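Wed 1 August. Thread on the PC assembly cell at Dolthorpe, mostly so I remember what I did when it drifts again. Muting replies till lunch sorry

Start with the fixture tray. It's printed, grey, sits on the slotted table. Ours had crept. Not loud about it, just every pick landing a hair further over till the fingers were rubbing the pocket walls

Slackened everything, pushed the tray back against its stop, nipped up the bolts in a cross pattern. Then wiped the slots. Amount of fluff in those slots — disgusting

Jong-dae Ban wants it written down that the tray bolts get checked every Monday. So. It is written down. There you go Jong-dae

Gripper next. Finger bolts first, by hand, no power tool near them please. One on the left was a quarter turn slack. Thread lock, leave it, go and have a tea

Re-taught the closed position after. If you touch the fingers you redo this, doesnt matter how small the job was

Force setting. We'd had it at 100 since January and it was too much for the memory sticks. Su-bin Ha brought it down in steps and wrote the steps on the cell sheet (thank you, legible for once)

Drive picks are fussier than they look. The drive stands upright in its pocket and the blue rails are springy, so grip the body and stay off the rails. Two of our saved waypoints had us nibbling the top rail. Fixed both

Waypoint 181 was the bad one. 184 only bad because somebody copied it from 181. Renamed the pair so they can't be mixed up again, old names are in the notes on the shared folder

Tall post on the tray. Everyone forgets the tall post. Retract straight up, clear it, THEN go sideways. I've put a via point in and I don't want to see it deleted to save half a second

PC position. Tower lies on its side with the panel off, and it needs to butt up to the table edge the same way each time. Norkmont sent us corner blocks for this, Dorkeck sent us nicer corner blocks, we're using the Norkmont ones till the others get drilled

Low approach over the chassis is where I'd spend your time if you're setting one of these up. Rail on one side, slot latches right behind it, capacitors below. Jog it at 7 percent the first time and keep a hand on the pendant

Pendant lives ON the table side at Dolthorpe by the way, stop button facing whoever's jogging. Been asked this twice this week

Cable check: follow the gripper cable all the way up the arm with your fingers, dont just look at it. Clips had slid down near the wrist. Moved back, new ties, tails trimmed flush so they stop snagging my sleeve

CPU pocket — blow it out before every batch. Little bits of print stringing get in there and the chip sits proud. Nozzle low and short puffs, and take the chip out first, obviosly

Ran it slow through the whole list after all that. Then again with Su-bin on the pendant and me crouched at tray height watching the gaps. Bit of a rub at the lower clip block, shifted that pick over and saved

Couple from the cell:

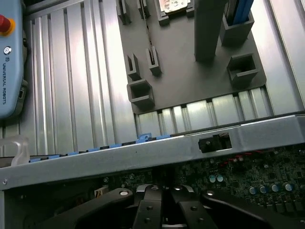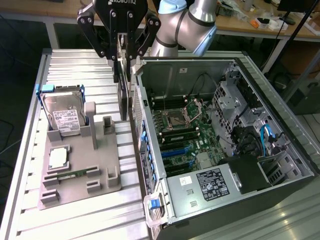 Dolthorpe cell — gripper down at the chassis rail in the first, over by the tray and the open tower in the second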